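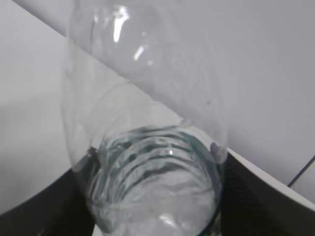 What Is an Obituary?

Words to know before you start
Obituary (oh-BIT-choo-air-ee): a piece of writing that tells readers someone has died and says something about that person's life.
Death notice: a very short message in a newspaper or online that gives the name of the person who died and the time and place of the funeral.
Funeral: a gathering where people say goodbye to someone who has died.
Survivors: in an obituary, the close family members who are still living.

When a person dies, a lot of people need to know. The family knows first, and close friends usually get a phone call. But most grown-ups have met many other people in their lives: neighbors, old classmates, people they worked with years ago, the person who cut their hair. A family can't call all of them. An obituary is one way to let everyone know at once.

An obituary also does a second job. It tells a little of the story of a life. Someone who only knew your grandmother as the lady at the bakery might read it and find out that she used to play the trombone.

Where do you find them?

For a long time, obituaries were printed in newspapers. The Fistcombe paper, the Undeck, has a page for them near the back, after the town news and before the crossword. Many families cut the obituary out and keep it in a Bible, a photo album or a box of letters.

Today many obituaries are online too. The newspaper may put them on its website, and so may the funeral home, the business that helps the family plan the funeral. In Fistcombe, the Sydorenko funeral home has a page for each person. Under the obituary there is a space where visitors can write a message to the family. Messages are usually read by a worker before they appear, and that can take a day.

Who writes it?

Often it is someone in the family. A daughter, a brother or a husband sits down and writes what they can remember, then asks the others to check it. Checking matters. It is easy to mix up a year or leave out a cousin when you are sad and tired.

Sometimes the funeral home writes it. The family answers questions on a form, and a worker turns the answers into sentences.

If the person was very well known, such as a mayor, a singer or a soccer player who scored in a big match, a newspaper reporter may write a longer obituary. That kind is a news story. The family does not pay for it and does not get to choose the words. Big newspapers even write some of these ahead of time, while the person is still alive. They keep them in a file and change them when there is something new to add. This may sound strange, but a long life takes a long time to research.

What goes in it?

There is no law about this. Most obituaries have some of the same parts, though.

The first sentence gives the person's full name, their age, where they lived and the date they died. A nickname may be put in quotation marks in the middle of the name.

Next comes where the person was born and who their parents were. After that the obituary may tell about school, jobs, marriage, and time in the army or navy. 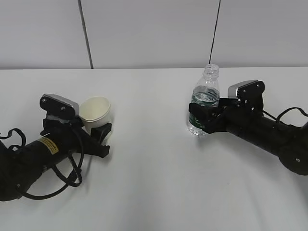
Then there is usually a part about what the person enjoyed. It might be fishing, church choir, fixing radios or watching every game their team played. Many readers like this part best, and it is often the part the family spends the most time on. "She loved to cook" is fine. "She made plum dumplings every November and never wrote the recipe down" tells you more.

Near the end comes a list of family. You may see the words "survived by" and "preceded in death by." Survived by means these people are still living. Preceded in death by means these people died before. So if an obituary says a man was survived by his wife and 2 sons and preceded in death by his sister, his wife and sons are alive and his sister died before he did.

The last lines tell about the funeral. They give the place and the time and say whether anyone may come. Some say "in lieu of flowers." In lieu of means instead of. The family is asking people to give money to a charity, or do some other kind thing, and skip the flowers.

An obituary doesn't have to say how a person died. Some families want to say it and some want to keep it private. Both are all right.

Does it cost money?

A paid obituary in a newspaper does. The paper may charge by the line, by the word or by the inch. The Undeck charges $28 for an obituary of up to 19 lines, and more if there is a photograph. That is one reason some obituaries are short. A short one does not mean the person mattered less.

Online ones are often part of what the family already pays the funeral home, so they can be longer.

What happens to old obituaries?

Libraries keep them. The Fistcombe library has 1265 on cards in a metal cabinet, sorted by last name, and newer ones are on the computer. People who study family history use them all the time. One obituary can give you the names of parents, brothers, sisters and children, plus the towns where they lived. A married woman's obituary may be the only place you find the last name she had as a child.

They can have mistakes in them. The person writing may have guessed at a birthday or spelled a village the way it sounded. If you are looking up your own family, compare the obituary with another record, like a birth certificate, before you write it down as true.

Old obituaries can also be hard to read. Long ago, writers often used soft words for dying, such as "passed on," "departed" or "fell asleep." They all mean that the person died. 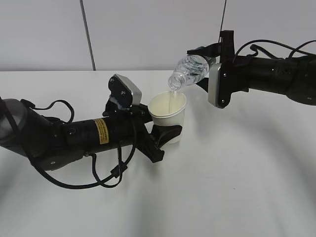

Wamotel wrote to us to ask if kids are allowed to help write one, because the grown-ups at home were working on an obituary for a great-uncle and had not asked the children anything.

Yes, they are. There is no age rule. Children often remember things that adults forget, like the song someone hummed in the car or the way they cheated at cards. If there is something you would like in the obituary, tell the grown-up who is writing it. You can write it on a piece of paper if that is easier than saying it out loud. It may not fit, or the family may decide to save it for the funeral, where people often tell stories.

Can a pet have an obituary?

Some newspapers print them and some don't. You can always write one yourself and keep it at home.

Try writing one about a character

If you want to practice, pick a character from a book who dies, or a very old king or queen you have studied. Write the name, where they lived, what they did and who was in their family. Add one thing they liked. Keep it to half a page.

If reading about this makes you feel sad or worried, stop and talk with a grown-up you trust. You can come back to it later - or leave it.

Page last checked: Nov 25, 2025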